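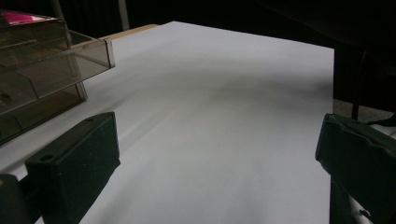
From: Hongjun Zheng
To: paper-and-packing list
Subject: Re: getting a big sheet to lie flat

Vangelis Spanos wrote:
> I have a full sheet of white on the table and it will not
> behave. It came off the roll on Monday and there is still a
> hump across the middle you could lose a pencil under. I tried
> rolling it the other way overnight and now it has a hump AND
> a wave. The print I need to wrap is 769 mm on the long side,
> so I can't just cut around the bad part. Do I iron it? My
> wife says I am not to iron it.
>
> Also, is the Avora paper worth the money or is it the same
> stuff with a nicer label on the tube?

Vangelis,

Your wife is right, but for the wrong reason, I suspect. The iron will survive. The paper will get a shiny patch exactly where you don't want one, and then you'll iron the rest to match, and by dinner you will own a large sheet of very thin cardboard. I have owned several.

Reverse rolling works if you do it for ten minutes. Overnight is how you teach the paper a second bad habit without curing the first. Unroll it, put it curl side down on the biggest table you have, and lay something flat over the whole thing. I use an old closet door, which weighs more than I'd like and has a doorknob hole I've learned to steer around. Books are fine if you put a board under them. Books with no board give you a sheet with the outline of an encyclopedia in it, and some people on this list will remember the Christmas I mailed those out anyway.

Leave it two days. In August, make it three, or run the air conditioner and blame me for the bill.

The hump should go. Little creases are another matter. If you have fine ones running on a slant, those came from picking the sheet up by one corner, and they're staying. Lift by two opposite corners and let the middle sag. It looks as if you're carrying a sleeping cat, and it works better than anything I ever paid for. For wrapping, put the creased part on the back of the package and say nothing.

On size: I cut mine 1144 by 1000 for a print like yours and trim after folding. Trim before folding and you'll be short on one side. It'll be the side you do last.

Avora: I bought one tube. It's good paper. It also curls, in a slightly more expensive way. The Nyitrai is a bit heavier and settles down faster, and Fondport will sell it flat if you pick it up yourself, which solves your whole problem and gives you a new one involving the back seat of your car. I'd skip the Ekex for this job. Fine for stuffing boxes.

Does anybody have a use for a closet door, one hole? I've been offered a second one and I don't have the table for it.

Hongjun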